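Keeping the Jascombe cell honest: a morning with the person who looks after it

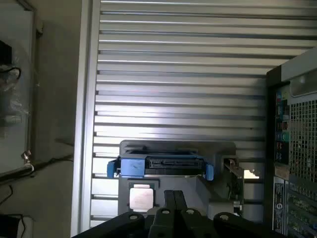

The gripper at the stand, with a drive caddy on top and a processor on the front.

I'd been told to bring a sweater to the Pralitz workshop, and I'm glad I did (the air conditioning is fierce!). The tech who keeps the Jascombe cell running has been at it since February and didn't want a name in print, so "the tech" it is.

I asked what goes wrong most. "The fingers," the tech told me. "Everybody wants to talk about software, and I'm in there with a hex key." The bolts on the finger mounts get checked every 400 cycles, and a mount that has crept even a little will throw off a pickup on something as small as a processor. "A caddy forgives you. A chip doesn't."

So how do you check? The tech closes the fingers by hand, slides a strip of paper between them and tugs. If it slips out on one side, the mounts come off and go back on, which takes 11 minutes on a good day. I had a go myself and took a whole lot longer – we'll leave it there.

Then there's the wrist camera. The slatted metal panel behind the stand throws light back at it, and I wondered whether that was a headache. "It was, for 2 weeks," said the tech. "I kept recalibrating and blaming the lens. Then I turned the lamp a bit." These days the lamp gets looked at first, and the lens gets a wipe with a dry cloth before every run.

I also asked about the cables, a bit of a hobbyhorse of mine. The tech laughed and said the Huaranga cell next door is tidier, "but go ask them how long it takes to swap a lead."

Next up is a new set of finger pads, due on 14th August. The old ones still grip fine, but the tech wants them on before the Tenby people come by to see it run, and was already clearing a spot on the bench when I left.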